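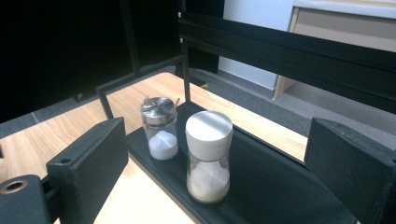

Filed under: Kitchen & Home

I have been baking the same loaf of bread since August and I'm finally ready to talk about it. It's a plain white sandwich loaf with nothing clever in it. My grandmother would have called it "bread" and moved on.

The reason I started is boring. The bakery on Ullard Street closed, the one with the green awning and the very short opening hours, and the supermarket bread in this town goes stale by lunchtime. I stood in the aisle one evening squeezing bags like a crazy person and thought, okay, I own an oven.

My first loaf was a brick. I'd followed a recipe off the back of a flour bag and it said to let the dough rise "until doubled," which I took to mean an hour because an hour is how long bread takes to rise in my imagination. My kitchen is cold. After an hour that dough had done nothing at all, and I baked it anyway (I was hungry!) and ate it as toast for two days with a lot of butter.

So I started keeping notes in an old school notebook, and the temperature of the kitchen turned out to be most of my problem. On the morning I finally bothered to check, it was 62 degrees in there. Dough will rise at that temperature, it just takes its sweet time. Now I mix everything before I take the dog out, go for the long walk down by Ravn Creek, come back, make coffee, read something, and only then go and look under the towel. If it looks puffy and lazy I carry on. If it doesn't, I have another coffee.

The second thing was salt. I forgot it once, completely, and I want you to know that bread without salt tastes like a wet envelope. It also rose like mad and then sagged in the oven, with a big dip down the middle like an old mattress. Since then the salt goes into the bowl before anything else, before I've answered the phone or wandered off to find my glasses. I also tried one loaf with double salt to see what would happen. What happened is that the dog got interested and I had to put it on top of the fridge.

Then there's kneading, which I thought I would hate. I'd been told by everyone and their cousin to buy a mixer, and I went as far as putting one in my cart, but I like the kneading. I put the radio on, I lean into it, I think about things I should have said to people. Nine minutes is my number. Less than that and the loaf is crumbly, more than that and my shoulder lets me know about it the next day.

I do have one gadget, a Clamik bread tin with a lid that slides on. It was a birthday present and I was snobby about it for weeks, and then I used it and got a perfectly square slice that fit the toaster. I was so pleased I ate four pieces standing up. You don't need the lid, and I leave it off when I want a rounder top, but for grilled cheese it's the lid every time.

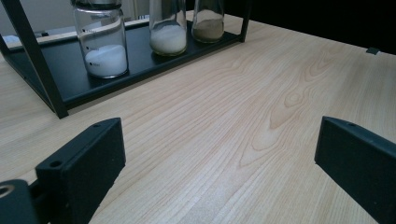 How long does homemade bread keep?

Mine is good for 2 days in a paper bag inside the bread box, and after that it's for toast. I slice whatever is left and freeze it.

That freezer habit has changed my life a bit, by the way. I used to put whole loaves in there and then saw at them with a knife while the eggs got cold. Slices go straight into the toaster from frozen. I lay a scrap of baking paper between them so they come apart, and I write the date on the bag, and then I ignore the date.

I should say something about flour, because a couple of you asked after the last post. I use regular bread flour, the store brand, nothing fancy. I did buy a small bag of stoneground from the Tinder Mill stall when they were at the fall market, and it smelled wonderful, and it made a loaf so heavy I used it to keep the back door open. I think it wanted more water than I gave it. There's half a bag left and I'll try again when I'm feeling brave — maybe mixed in with the ordinary stuff this time.

The baking itself I've mostly stopped worrying about. I get the oven properly hot, give it 20 minutes, turn it down a little, and then go by the smell and a knock on the bottom. The knock should sound hollow. I pull it out of the tin right away now, after one loaf that I forgot in there and that came out with soggy sides, and I try very hard to let it cool before I cut it. I don't always manage it. The end slice, hot, with butter sliding off it, is the whole point of doing this at home as far as I'm concerned.

Next up is rolls. My sister is coming to stay and she has requested the soft kind you pull apart, and I've said sure, no problem, having never made one in my life.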